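Raverdale Plaid Wall Covering

The Raverdale began as a picnic blanket pattern and got out of hand. Pink, teal, orange, purple, yellow and white, in stripes and squares set on the diagonal so your eye never gets a chance to sit down. If you have been told your workspace lacks cheer, this will end the conversation.

Sold by the roll, 32 inches wide and 19 feet long. Trim with a sharp knife and wipe clean with a damp cloth. Lucie Paquette, who drew it for Ellach, suggests starting at a back corner -- matching a diagonal plaid is a two-cup-of-coffee job, and the corners are where you'll want the second cup.

We like it over a quiet floor. A pale beige with faint gray marbling gives it something to shout over, and a light-blue basket against the wall holds its own surprisingly well. So does a bunched-up blue cloth, if folding isn't your strong suit.

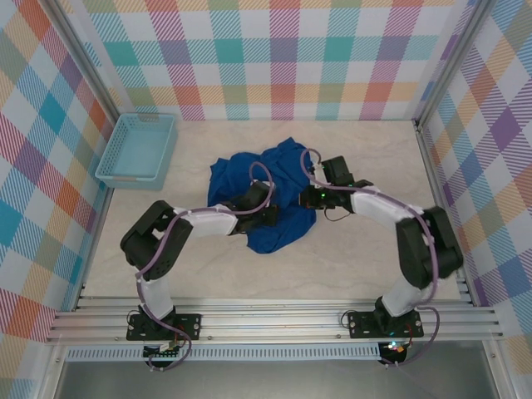

Ordering

Rolls ship from our Beaudoin warehouse. Sample squares are available, though a small square of Raverdale is a very mild warning.

Related items
Westisora Stripe, Narrow
Ellach Marbled Floor Sheet
Beaudoin Seam Roller

We use cookies to remember your cart. Accept / Settings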